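6 November 2023

Cistern log, continued. Meter read before breakfast and again after the dishes. Overnight loss with all taps shut was 68 liters, down from the figure I wrote on the inside of the pantry door last week, which I now think included the hose bib left cracked open by Keith. I have asked Keith to stop watering the lemon tree from the upper line until I finish.

Setup, for my own reference when I reread this. The house supply comes off the Grirkeck main at the road, passes the meter, and splits at a brass tee under the laundry tub. One leg feeds the kitchen and laundry. The other goes up through the wall to the bathroom and then out to the hose bib on the north side. Each leg has its own gate valve. The bathroom leg valve does not close fully. It has not closed fully in the time we have lived here, and Rawiri Cartwright told me the same thing when he sold us the place, so I can't claim surprise.

Test one. Kitchen leg shut, bathroom leg open, both for 30 minutes. The small red dial on the meter moved the whole time, in a jerky way, a quarter turn and then a stop. A steady pipe leak should give a steady dial. A stop-and-go dial means something is filling and resting. That points at the toilet fill valve.

Test two. Bathroom leg open, toilet stop valve closed at the wall, 30 minutes. Dial did not move. I watched it from a folding stool with a flashlight and my knees are not pleased.

Test three. Kitchen leg alone. Dial did not move.

So the toilet is the consumer and the buried line to the hose bib is sound, which saves me digging up the path. I had already priced a trench shovel.

Lunch was the end of the pumpkin soup. Noeline Stubbs rang in the middle of it about the Hoani road meeting and I said I would come if the plumbing was back together. She wants someone to read out the water pressure numbers. I have pressure numbers for our tap only, and I told her so. She said that was more than anyone else had. Static pressure at our kitchen tap is 591 kPa on the old gauge and I don't fully trust the gauge. If the number is right it is too high for the kind of fill valve we have, and that may be the real cause of all this. A valve seat that is hammered at that pressure wears on one side. 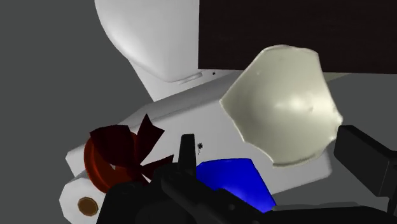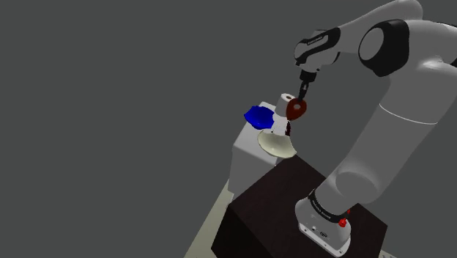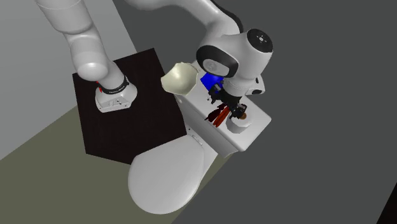
Why does a toilet use water overnight when nobody flushes it?
Water gets past the flapper into the bowl, or past the fill valve into the overflow tube. Either way the tank never holds its level, so the supply keeps topping it up a little at a time.

I wrote that out for Raelene McKinnon, who asked by text and has the same problem with a newer tank. Copied here so I don't have to compose it twice.

Afternoon. Dye test. Six drops of blue food color in the tank, lid back on, no flush. After 40 minutes the bowl water was blue along the back. So the flapper leaks. The level in the overflow tube was also sitting right at the lip, and when I pressed the float arm down a hair the water went over. Two faults, then. The flapper accounts for the stop-and-go dial. The float setting would add to it on nights when the pressure comes up.

Shut the stop valve, flushed, sponged out what was left. Took the flapper off its ears. The rubber left black on my fingers and on the towel, and there was a flat spot on the sealing edge opposite the hinge. The seat itself had a ridge of scale on the same side. I could feel it with a fingernail. Cleaned it with a green pad and white vinegar, waited, cleaned it again. Did not use the wire brush. I used a wire brush on the last one and scored it, and that was the beginning of the previous entry in this series.

The replacement flapper is the Cumemura one from the co-op, in the packet with instructions folded so small that they tore when I opened them. It has an adjustable dial on the side for how fast it drops. I set it in the middle. The chain that comes with it is too long. If the slack is more than a couple of links it can get under the flapper and hold it up, so I took out four links with side cutters and put the clip back on. Checked the lever for travel. Adequate.

Float: lowered by two turns of the screw. Waterline is now a thumb's width under the lip of the tube. I marked it in pencil on the inside of the tank. Pencil stays put under water better than marker, in my experience, and does not bleed.

Opened the stop valve a quarter turn at a time. The supply nut wept at the wall, one drop and then another. Closed it, remade the joint with a new fiber washer, opened it again. Dry paper under it for the rest of the afternoon and the paper was dry at dinner.

Second dye test, same six drops, same wait. Bowl clear.

Parts used: one flapper, one fiber washer. Parts bought and not used: fill valve, complete. I will keep it. Sixten Midtbø says the fill valves of this age all go within a year of the flapper and he may be right, though he also told me the pump at Skedwood would see out the decade and it was in pieces by spring. I have put the box on the shelf over the laundry tub behind the paint.

Still to do:
Pressure reducing valve on the main, downstream of the meter. Needs a straight run of pipe as long as my hand and there isn't one. The tee would have to move.
New gate valve on the bathroom leg, or a ball valve if the thread matches. Measure before going to the co-op, not after.
Second pressure gauge, to check the first one against. Raelene has one on a hose fitting.
Lag the pipe where it comes out of the north wall.
Tell Keith he can water the lemon tree.

Pressure note. I took a reading at dinner time with the neighbors presumably all cooking, and the needle sat lower than the morning reading by two small divisions. It would be useful to have a reading in the middle of the night. I am not going to get up for it. A gauge with a trailing needle would record the peak by itself, and if the road meeting wants real numbers they could buy one and pass it from house to house. Will suggest this to Noeline. She will ask me to organize it.

Meter photographed with the phone at bedtime, all taps shut, dishwasher finished. Dial still for as long as I stood there. The reading is on the pantry door under the old one. Next reading before anyone is up.

Keith wanted to know what the saving would come to over a year. Multiplied it out on the back of the washer packet. In money it is not much. In tank terms, if we ever go off the main and onto rainwater like Rawiri did, it is the difference between a tank that gets through a dry spell and one that doesn't, and I would want it fixed well before then.

Vinegar smell still in the hall. Window open. Left knee iced.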